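Why Does Hail Fall in the Summer?

Hi again, weather watchers! Last May I was sitting on my back step in Vornham, eating a peach in my bare feet, when a lump of ice the size of a marble bounced off the stair next to me. Then another one. Then about a zillion. I ran inside (I dropped the peach, sadly) and stood at the kitchen window wondering how on earth ice could fall out of the sky on a day warm enough for bare feet.

A reader called Jiahui Yuan wrote in with the very same question. She's nine, and she wanted to know if hail is "just snow that got squished." Great guess! But hail and snow are made in different ways, so let's go up into a cloud and find out.

It's cold up there

The first thing to know is that the air gets colder as you go up. If you've ever hiked up a mountain you may have noticed this when you had to put your sweatshirt back on. So even when it's a hot afternoon down where you are, the top of a tall thundercloud is far below freezing. A thundercloud is seriously tall, too. Some of them are taller than the highest mountain in the world!

Inside that cloud are tiny drops of water. You'd think they would all freeze solid up there, but a lot of them don't. Very small, clean drops of water can stay liquid even when they're colder than ice. We call that supercooled water, and it's weird stuff. It's just waiting for something to touch. The moment it bumps into a bit of ice or frozen dust - zap, it freezes onto it.

The wind that goes up

Now for my favorite part. When we think of wind we think of it blowing sideways, the kind that steals your hat. But in a thunderstorm there's a wind that blows straight up! It's called an updraft. Warm, damp air near the ground is lighter than the cooler air around it, so up it goes, sometimes as fast as a car on the highway.

So picture a little ball of ice in the middle of all that. It wants to fall, because everything wants to fall. But the updraft is pushing on it from underneath and holding it up. And the whole time it's floating around in there, supercooled drops keep smacking into it and freezing on. It gets a bit bigger, and a bit bigger again. At last it's so heavy that the updraft can't hold it anymore, or else the updraft gets weak, and down it comes onto somebody's back step.

You can try this out at home with a hair dryer and a ping-pong ball. Ask a grown-up first, set the dryer on cool and point it at the ceiling, then let go of the ball in the stream of air. It floats! Turn the dryer to a lower speed and see what your ball does. I did this for much longer than I needed to.

Rings like an onion

[If a grown-up cuts a big hailstone in half, you can often see rings inside, a bit like an onion. Some rings are clear and some are cloudy white. The cloudy ones froze so fast that little air bubbles got trapped in them. The clear ones froze slowly, so the bubbles had time to get out.

People used to think each ring meant one trip up and down inside the cloud, like riding an elevator again and again. Scientists now think a lot of hailstones don't ride up and down that much. They mostly drift across the storm, through parts that are wetter or drier or colder, and that makes the different rings.

How big can it get?

Most hail is pea-sized, and it stings but it melts in no time. To grow really big hail you need a really strong updraft. My friend Olga Meireles grew up on a farm near Vedach, and she has kept a notebook of hailstorms ever since she was a kid. She has 39 storms written down! In the worst one, back in 2000, the stones were as big as hen's eggs and they broke 167 panes of glass in the family greenhouses. The whole thing lasted 20 minutes.

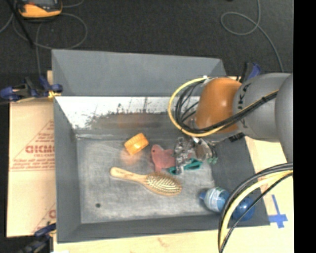 Olga's notebook has one more thing in it that I love, which is a page of drawings. Hailstones aren't always round, you see. Little ones mostly are, but big ones can be lumpy or have spikes sticking out all over. Sometimes two or three of them freeze together.

So what about Jiahui's snow?

Snow starts as a tiny ice crystal, and it grows from water vapor, which is water in the form of a gas. That's how it gets its pretty arms and points. Hail grows from liquid drops freezing on in layers. Snow is also so light that it would melt on its way down through warm summer air. A hailstone is heavy and falls fast, so a good-sized one can reach the ground before it has time to melt.

If it starts to hail where you are, go indoors and stay away from the windows. Hail comes from thunderstorms, so there can be lightning as well. Wait until the storm is well past before you run out to collect any. Then pop your best one in the freezer, measure it with a ruler, and write and tell me how big it was!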